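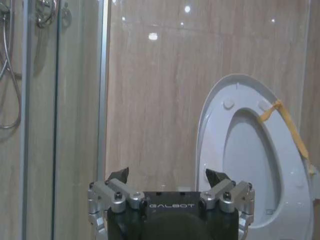 Figure 2. Bathroom B, with the shower enclosure on the left and the toilet at the right, seat raised.

4.2 Seat and lid handling in small bathrooms

The Staltau survey recorded 809 entries from household diaries kept in June. Of these, 56 concerned the toilet seat or lid, a larger share than the authors had expected for a fixture that most people operate without thinking. Complaints fell into two groups: reluctance to touch the underside of the seat, and difficulty bending far enough to reach the front edge of the lid. The second group came mainly from households with an older resident.

Bathroom B was chosen for closer study on account of its layout. The shower and the toilet share one tiled wall, and residents reported cleaning both in a single round. A closed lid was preferred during this work - it kept spray and dust out of the bowl - but it also had to be lifted again before the rim could be wiped. A strap loop hanging below the rim, knotted at its upper end, offers something to take hold of at the front. 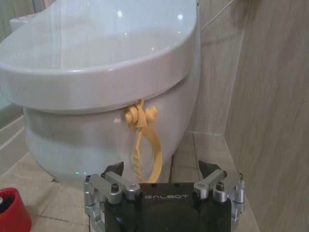
Huguette Lachance wrote in her diary that she would accept any pull "as long as it goes in the wash with the towels," and that a strap left in place for some three weeks would be worse than no strap at all. Similar remarks on washing appear in 2 other diaries. We therefore treat ease of removal as a requirement equal to ease of reach.

Cleaning the raised seat raises a separate question. The molded surfaces have steps and seams where residue may collect, and a flat cloth does not follow them well. Diary keepers were asked how often they wiped these areas, and the answers varied widely, even within one household.

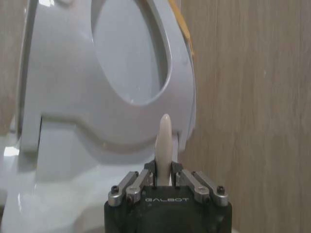 Tyson Thibodeau objected at the review meeting that frequency matters less than the order of work, and asked that future diaries record whether the seat is wiped before or after the bowl. The revised diary form includes this item.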